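Home | Gallery | Small Parts | Archive | Contact

Print this page | E-mail this page

The Small Wheels Table — Gallery

This page is for the people who asked what we do with all the little wheels in the Gondimcombe workshop.

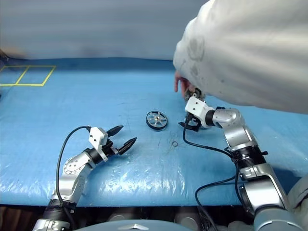 We repair and sort wheels for hand carts, tool trolleys and children's wagons. Most of them arrive in mixed boxes from the Oltemar depot, and many have lost a ring or a spacer on the way. Since March the sorting is done on one wide table, so that every small part is laid out before it goes to a drawer. The pages of our archive list 387 wheels from the first season, and I have tried to write here a few notes that can help somebody who wants to do the same at home.

The surface
Plastic sheeting is cheap and easy to change, and a light color is best for us. A black ring on a dark bench is lost very quickly. The sheet gets wrinkles after some weeks — we do not mind it, but a very small part can hide behind a fold, so please look twice.

The tape
Yellow tape is good for marking boxes on the sheet. We use one box for wheels that are complete and the other for wheels that wait for a part. Press the tape down well at the corners, because there it lifts first.

The wheels
A wheel with a rubber tire and a metal hub should lie flat when you look at it. Turn it slowly and check each spoke near the rim. If the tire has a crack, put the wheel in the waiting box, even when the crack seems small.

The O-rings
These are the parts we lose most often. The Zekano cabinet has 572 of them in drawers, sorted by inside diameter, and the smallest drawer is for rings of 2 mm thickness. Never pull a ring with a sharp tool. Warm it a little in your hand, then roll it over the shaft.

Drawer labels
Drawer 197 was marked wrongly in the old list, and it holds spacers, not rings. The new list is correct. Paper copies of it are kept at the Kumarasinghe store, next to the counter, and you may take one home.

More pictures of the finished wheels will be added when the next boxes are sorted.

Last updated: 13th August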